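Rice cooker, hinged lid, Chinese panel (used, checked)
Farkham Kitchen Goods > Cooking > Rice cookers

Condition: used, good
Price: 60, with printed translation card
Pick up from the Zaltevport shop or sent by parcel
Item number: 243

This rice cooker is for a family kitchen or for a shared apartment where people eat at different hours. It was sold first for the Chinese market, so the buttons are written in Chinese only. We have translated them lower on this page, and the same translation comes on a small card in the parcel. Please read the part about electricity before you order, as we do not accept returns for a wrong plug or wrong voltage.

All used cookers in our shop are checked by Rafia Paracha. She cooks one pot of white rice and one pot of porridge in each of them, leaves the rice on keep warm for the afternoon, and then cleans everything. Cookers which smell of old rice after the cleaning are not put on sale. This one passed on the first day. 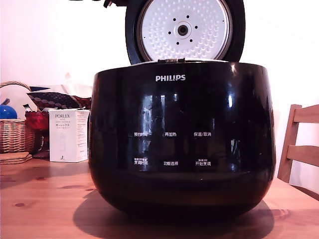 Cleaning is the question we receive most often, so we write it here in detail. Rice water rises with the steam and leaves a thin starch on the inner side of the lid. If it stays there for some days it becomes hard, and later it gives a sour smell to the new rice. On this model the inner plate is white with many small raised dimples, and the steam valve is in the center of it with a ring of small holes. Wipe the dimples with a soft wet cloth after every cooking, and go around the valve with a cotton stick one time in a week. Do not use a metal sponge or scouring powder. The shiny black outside needs only a damp cloth and then a dry one, but it does show fingerprints, and customers who like a kitchen without any marks should maybe look at our matte cookers.

The buttons

预约时间: preset time. You use it when the rice should be ready later, for example for breakfast.
再加热: reheat. For rice which is already cooked.
保温/取消: keep warm / cancel. The same button does both.
烹调时间: cooking time.
功能选择: function select. Press this to change the program.
开始烹调: start cooking.

After one week most people do not look at the card anymore. For plain rice you choose the function and then press start cooking, and that is all you need on a normal day.

What is in the parcel

The cooker, the inner pot, the power cord, a measuring cup, a rice paddle and our translation card. The cup and the paddle are new, from Clomeck, and they are not the original ones. There is no original box and no paper manual. We pack in double cardboard with the lid closed and taped, and the inner pot is wrapped separately so it does not knock inside.

Electricity

The cooker needs 220 volts. If your home has 110 or 120 volts, it will not work correctly from the wall, and a small travel adapter does not change the voltage. You would need a real step-down or step-up transformer of sufficient power, and we do not sell them. Customers at Zaltevport can try the cooker in the shop before paying.

Where to put it

Choose a flat and dry place with free space above, as the lid opens fully upward and stands behind the body. Under a low shelf you will have to pull the cooker forward each time. The steam is also not good for painted cabinets, so keep it almost at the front of the counter when it cooks.

Guarantee and delivery

We give 100 days of guarantee from the day you receive the parcel. It covers the heating, the buttons and the lid hinge. It does not cover scratches in the inner pot or damage from a fall. Orders paid before 11 in the morning leave the same working day with Karpenko delivery. Later orders leave on the next working day. If the carton arrives wet or broken, please take photos before you open it and write to us the same day.

Spare parts

We can usually find a replacement inner pot, but it may take several weeks. Seals and measuring cups are on the Clomeck page. For the translation card only, write to the shop with the item number and we will send it as a file without charge.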